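Liste de contrôle – locaux communs et petite cuisine, bâtiment Rultulell
Contrôle du vendredi 24 septembre
Contrôleur : Sang La
Référentiel : consigne interne Skurnura, version de septembre

Cotation : C = conforme, NC = non conforme, SO = sans objet.

1. Accès et dégagements
1.1 Porte coupe-feu du couloir, fermeture complète : C
1.2 Largeur libre du dégagement principal, minimum 90 cm : NC
Commentaire : relevé à 82 cm au droit de l'armoire d'archives. Armoire à déplacer côté fenêtre. Même remarque au contrôle précédent, non levée.
1.3 Bloc autonome d'éclairage de sécurité : C
Commentaire : essai par coupure du circuit. Étiquette de date illisible, à remplacer.

2. Moyens d'extinction
2.1 Extincteur à eau, plombage et goupille : C
2.2 Extincteur CO2 près du tableau électrique : NC
Commentaire : support mural descellé, appareil posé au sol. Reprise par chevilles adaptées à la cloison creuse.
2.3 Couverture antifeu : C

3. Plans de travail et tables
3.1 Stabilité, piètement, visserie : C
3.2 Alignement des tables accolées : C
3.3 Outillage à main rangé après usage : NC
Commentaire : une pince laissée sur la table du fond. Retour à l'armoire à outils.
3.4 Revêtement sans éclat ni décollement : C

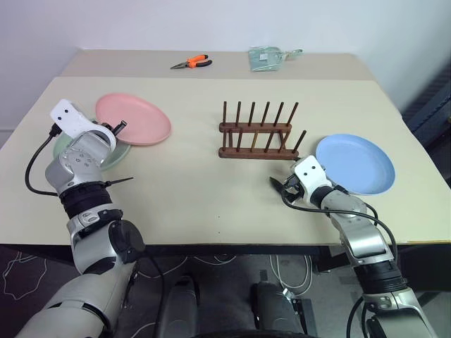
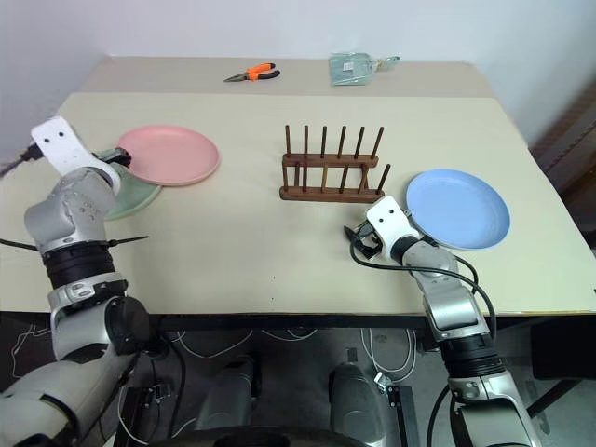

4. Installation électrique
4.1 Essai du différentiel 30 mA : C
4.2 Multiprises en cascade : NC
Commentaire : deux blocs raccordés en série derrière le réfrigérateur. Supprimés le jour même. Demander à Doãn le devis pour une prise murale supplémentaire.
4.3 Cordon de la bouilloire : C
4.4 Repérage des circuits au tableau : NC
Commentaire : départs 7 et 9 intervertis sur le schéma. Schéma à rééditer.

5. Eau et hygiène
5.1 Température au point de puisage le plus éloigné : C
5.2 Siphon de l'évier, étanchéité : NC
Commentaire : suintement à l'écrou, joint à changer. Serrage à la main uniquement, le filetage est en plastique.
5.3 Température du réfrigérateur : C
5.4 Produits d'entretien séparés des denrées : C

6. Stockage
6.1 Charge des rayonnages, plaque de charge apposée : NC
Commentaire : plaque absente sur la travée B. Masse estimée à environ 40 kg par tablette, à confirmer par pesée.
6.2 Fixation murale des rayonnages : C
6.3 Stockage sous l'escalier : SO

Suites à donner
Points 1.2 et 2.2 : priorité haute, à lever avant le passage de Soturance.
Points 4.4, 5.2 et 6.1 : à traiter avec la prochaine intervention de maintenance.
Point 3.3 : rappel oral fait.
Fiche à classer au registre de sécurité, avec copie au gestionnaire du bâtiment.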